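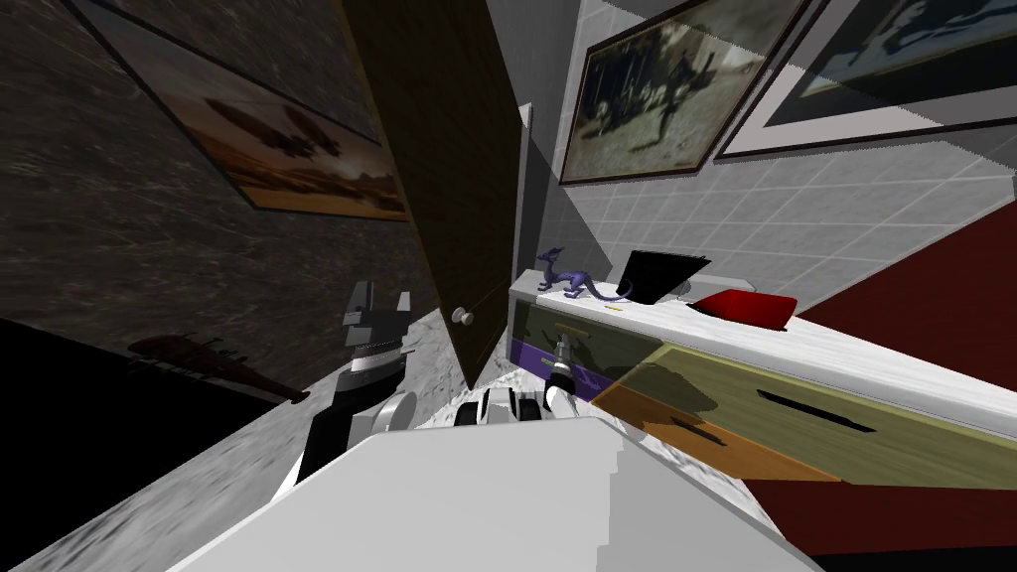

Simulated room, gripper near the dresser drawers.

Re: Seltari open day at Joltville
Last updated: Oct 29, 2023

Dénes Gál wrote:
> Is the simulator demo worth the drive from Hustton? I only
> have time for one session.

Yes, if you care about picking things up. They ran two tasks in the same simulated room, one at the drawers and one on the floor. The room has 500 saved layouts and you can ask for any of them. We were allowed 5 tries per group.

The floor task is the harder one. The item is a flat picture of airships over a desert, lying on marble partly under a wooden overhang. The fingers have to come down on either side of it in poor light.

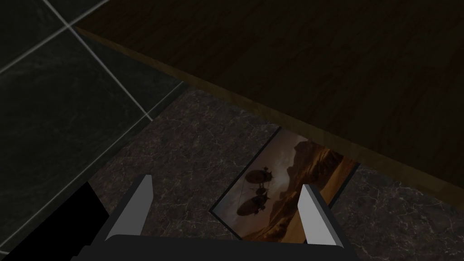

Getting there

Park behind the Kuruc building and use the side door. The room holds 100, so go early.

2 replies | 5 shares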